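Do You Need a Sit-Stand Desk for the Spare Room?

Every second email we got this month was about desks. Since the Nenby office closed its doors, people are working from kitchens and ironing boards, and the stores have noticed. Flollport now sells a "wellness workstation" with a 30-day trial and a return fee that eats most of the refund. Read that part before you order.

I have my doubts about the health claims too. The Ejigu brochure promises more energy by lunchtime and gives no source for it. Standing still all day makes my feet hurt. A short walk to the mailbox costs nothing, and I'd try that for a week before spending $200.

If you do buy, measure the door first. One reader in Brelau had a top delivered that would not go up the stairs, and the store wanted $40 to take it back.
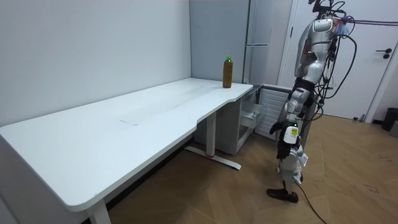
Ask what the frame weighs and whether the legs come attached. Ask who pays if it shows up scratched. And be wary of anything described as "executive," a word that seems to add a good deal to the price and very little to the desk. A used one from an office clearance will hold up a laptop just as well.

11 comments | 40 shares

Recent items
Are blue light glasses worth it?
The trouble with free shipping
Reading your August power bill

Contact us | © 2020 | Back to top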